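Pilcombe Puts Clear Acrylic Desk Organizers to the Test and Keeps Its Doubts
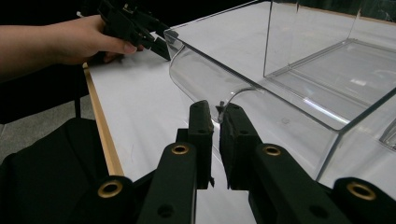
A clear acrylic container with a curved front lip, a divider and an inner tray compartment, on a white tabletop.

WILLUVPORT, October – Pilcombe, the home storage store, today added a clear acrylic organizer to its fall range. The company is not promising that it will change anyone's life.

Storage brands have spent years telling shoppers that see-through boxes make people tidy. Pilcombe has its doubts. A clear box shows everything in it, and that includes the dead pens and the old receipts. The store asked 300 customers to live with one for 9 weeks before it agreed to stock the line, and plenty of them wrote back that they had simply moved their clutter somewhere easier to see.

What the testers did like was the low, rounded front – easier to reach over than a straight wall – and having a divider already in place. Complaints were mostly about fingerprints. Pilcombe has passed these on to the maker and expects no miracle.

The first delivery is 1,381 pieces, sold at the Willuvport store only, with a limit of two per customer. Shoppers who would prefer not to look at their own mess can still buy the opaque Darkside boxes, which outsold every clear product in the store last year.

Returns are accepted with a receipt, if it can be found.

Press questions: Pilcombe store office, Willuvport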